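Four weeks with the Givadberg hand gripper: my review

Posted Oct 10, 2023

I clean and turn over furnished rental units for a living, and this fall our company decided we'd be the ones teaching the machines how to do it. So they handed out the Givadberg, a two-finger gripper you hold in your hand and do your normal job with, more or less. The recordings go to the software folks at Pladberg, and someday a robot makes the bed. I've used mine for 26 shifts now, so I figure I've earned an opinion!

First, the good stuff. It's comfortable. I expected a sore wrist by lunch and never got one, even on the long days at the Henasham building. The fingers close smoothly, and they're great on anything with a bit of body to it (boxes, cables, a rolled-up towel). The tips are narrow enough to get a grip on the hem of a sheet if you come at it low. I've had worse luck with kitchen tongs.

Now the sheets themselves. Pulling one flat with two stiff fingers is slow, slow work — I can do a bed by hand in 4 minutes and I won't tell you what it takes with this thing. You also lose your sense of touch, so you end up staring at the tips the whole time.

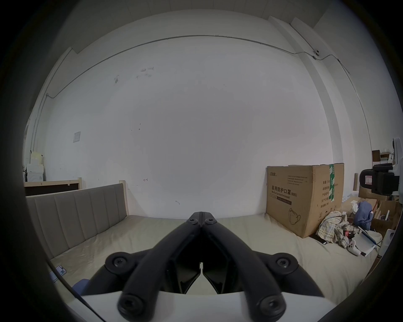

Coughlan, who commented on my first post, thinks I'm being too easy on the whole idea. The gripper is fine, the comment went, but every bed we make with it is one less bed somebody gets paid to make later, and a bonus of 200 dollars a month doesn't cover that.

I go back and forth on it. The bonus is nice, and my back would happily give up mattresses forever. But our room quota hasn't come down to match the slower pace, and that's my biggest complaint, bigger than anything about the tool. We used to work in pairs and talk all morning, too. With the gripper on we're mostly alone, one to a room, and I miss the company.

Small gripes: the screws need checking every week or so, and the white housing shows every fingerprint. Wipe it down before you put it away or you'll be scrubbing later.

Would I recommend it? As a tool, yes, four stars out of five. If your boss is bringing it in, ask about the quota before you sign anything, and ask who gets to keep the job once the recording is done. I asked and I'm still waiting on an answer to the second one.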